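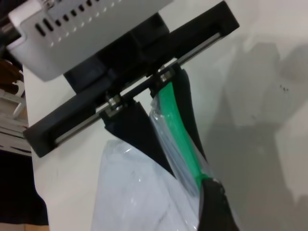 About Flirisel

Flirisel packs small things into bags. We have tried over the years to find a grander way of putting it, and a consultant once got as far as "end-of-line presentation solutions" before Ifigeneia asked him to leave the biscuits and go. So: small things, into bags, then into boxes, then onto Tuesday's truck.

The company was started by Ross McIver and Ifigeneia Zacharopoulos in the back half of a former carpet showroom. Ross had been buying spare parts for kitchen and garden tools and was tired of opening envelopes to find them scratched. Ifigeneia had run the packing bench at Andreadis for 9 years and had opinions about staples. They rented the place for its loading door. The showroom carpet was included, and parts of it are still with us.

What we pack

Handles, scrapers, clips, spatulas, plant labels, replacement knobs, the little wedge that holds a window open. If it fits in a hand and somebody would like it to arrive without marks on it, we will probably say yes. Our current list runs to 277 different items, a fair number of them green. Garden people like green. We have suggested that a green tool is a difficult thing to find in a lawn, and they have thanked us for our input.

Most of it goes into clear bags. Customers want to see what they're buying, and shopkeepers want to see what they're counting. A clear bag also crinkles, and on a busy morning the packing room sounds like the cheap seats at a movie theater. New hires stop hearing it after a week or so. Their families tell us they start talking louder.

How we go about it

Each item gets a bag cut for its length. It sounds obvious, but plenty of packers keep three sizes and let the short things slide around in the long ones. We stock 128 sizes, and the shelving for them takes up what was going to be the break room. The break room is now a table near the door. It has a nice view of the truck.

We check for scuffs before bagging and for splits after. Bags with split seams go in the bin under the bench and get sent off for recycling once a month. Items with scuffs go back to the customer with a polite note. Ross writes the notes. Ifigeneia used to write them.

Who we work for

Our longest-standing customer is Tato, who make kitchen tools and have changed the shape of their spatula 5 times since we met them, each time by an amount that required a new bag. We also pack for Mernance, whose garden range keeps us busy from February until people give up on their tomatoes. The rest are small makers, some of them one person and a molding machine in a garage. We like those orders. They come with handwritten instructions and sometimes jam.

There is no minimum order, though if you send us a single item we may call to ask whether you're all right.

Visiting

Come by in the morning, before the truck is loaded. Use the side entrance; the front door still says CARPETS and opens onto a wall of bags. If you have something you'd like packed, bring it with you, and somebody will measure it while you have coffee. The coffee is not good. Parking is on the left, next to the dumpster.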